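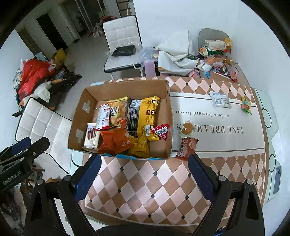 Mixed snacks in and beside a cardboard box, with hand-held grippers at the table.

Packing automation at Himwood: what changes for the packing teams

5 min read

30/07/2021

The first robot packing stations will go into the mixed box area at Himwood in February. Fonness has confirmed that four stations will be installed along the wall nearest the returns desk, and that the rest of the area will stay with hand packing. There are 40 people working in mixed boxes across both shifts. No jobs are being removed as part of the change, but some of the work will be different, and this item sets out what has been decided so far and what is still open.

Mixed boxes have been the hardest part of the building to automate. Single-product cartons went onto the case packer years ago and the case packer does them well, with every item the same size and facing the same way. A mixed snack box is another kind of job. A stiff carton of biscuits goes in beside a foil packet that folds when it is pushed. Long bags have to go in before short ones or they end up on top and stop the flaps from closing. Customers also change the contents from one order to the next, and the Vudby account changes them in the middle of a run more often than anyone would like.

The Penner stations are meant to deal with this by learning from people who already do the job. Packers pick up and place items using grippers held in the hand, which record the movement along with a camera view of the box. The recordings are then used to train the station's arm. The work is the same as usual in most respects – pick up a packet, find the space, set it down, let go – but the fingers of the gripper do it in place of the packer's own.

Recording sessions have been open to everyone in mixed boxes since the spring, and the target is 3000 recordings before the stations are installed. A session lasts half a shift at most. Time spent recording is paid at the normal packing rate and doesn't count against anyone's pick figures for the week. People who have tried it say the first hour is slow. The grippers are heavier than they look when you hold them out in front of you, and it takes a while to stop reaching for things with your hands. Small twisted packets give the most trouble. Flat ones lying against the table aren't far behind, as the pads need an edge to close on.

Two points have come up in nearly every session, and both have been passed on to the project team.

The first is wrist strain. The grip is squeezed and released many times in a session, and several packers reported sore forearms the next day. Breaks have been moved closer together as a result, and nobody will be booked for recording on two shifts in a row. Please report any soreness to your shift lead on the same day, including soreness that goes away by the end of the shift. It needs to be in the log either way.

The second is what counts as a good recording. Some packers were starting again each time they dropped an item or put it in the wrong place. There is no need to do this. If something slips, pick it up and carry on. Recordings in which a packet is dropped and recovered are useful for training, and the project team has asked for more of them. They don't want drops made on purpose. Only the packet in hand matters, and tidying the table before a session is optional. Items can start out facing any direction.

What the stations will do

Each station will pack from a printed order, one box at a time. The current product list for mixed boxes has 65 lines on it, and the stations won't be expected to handle all of them at the start. Boxed biscuits, firm bags and sealed trays come first. Soft foil packets will be added when the arm can place them without crushing them, and that will be judged on damage rates from the check bench. Glass jars and bottles stay with hand packers and there is no plan to change that.

Orders that contain any item the station can't pack will be routed to hand packing as whole orders. An earlier version of the plan had the station fill part of the box and pass it down the line for someone to finish. That was dropped after the trial, in which people found themselves taking half the contents out again to make room for a jar. Thanks to the late shift for writing that up in detail. It changed the layout as well as the routing, and the transfer belt shown on the old drawings will no longer be built.

What the packing teams will do

There will be a new role called station lead, one per shift, drawn from the current packing teams. The station lead keeps the tables supplied, clears stuck items, checks finished boxes and stops the arm when something is wrong. Anyone who has completed recording training can apply. The role is graded one step above packer, and the grade applies from the first day of training on the station. It doesn't wait for sign-off. Shift patterns stay as they are.

For everyone else the biggest change will be the mix of work. If the stations take the easier boxes, the orders left for hand packing will be the awkward ones. Packers raised this at the briefing, and it is a fair concern. A target set on an average order makes no sense if the average order has gone down the other line. The pick rate for hand packing will be suspended when the stations go live and reset after a review. Until the review is finished, weekly figures will be collected but won't be used in individual meetings.

Stopping a station will be open to anyone on the floor. There is a stop button at each corner of the guard and no permission is needed to press it. Stops won't be recorded against the person who made them.

Recording and privacy

The grippers carry cameras, and the cameras pick up more than the box. They see the table, the floor nearby and whatever is on the chairs and shelves behind it. Phones and bags left near the table may be in the recording. Faces are blurred before the recordings leave the site, and the sound is switched off. Recordings are stored under a session number, with no packer's name attached. The list that matches numbers to names is held by the site office and is used for payroll only. Anyone who wants a session removed can ask at the office, and no reason needs to be given.

Recording is voluntary and will stay voluntary. Declining has no effect on shift choice or on applications for the station lead role, although the training does have to be completed before starting in that role.

Still to be settled

The length of the review period for pick rates hasn't been agreed. The works council has asked for it to run through a full busy season, and the company's first proposal was shorter. Talks continue.

It isn't yet known whether Vudby orders will go to the stations at all. The customer wants to see packed samples first, with special attention to how the long bags sit in the box and whether labels can still be scanned when the lid is open. Samples will be packed by hand and by station and sent over without marking which is which.

The noise check on the first station is also outstanding. The supplier's test was done in an empty hall, and the mixed box area has the strapping machine running for most of the shift. A new reading will be taken once the station is in place and posted on the board by the lockers.

Sign-up sheets for the next block of recording sessions are at the shift desk. Morning places are nearly full, but there is plenty of room in the afternoons. Wear long sleeves if you have them, as the forearm strap can rub – spare sleeves are in the drawer under the sheets. Questions about grading or pay should go to the site office, and questions about the stations themselves can be left in the project box next to the drinks machine. Answers to those will be printed in the next issue.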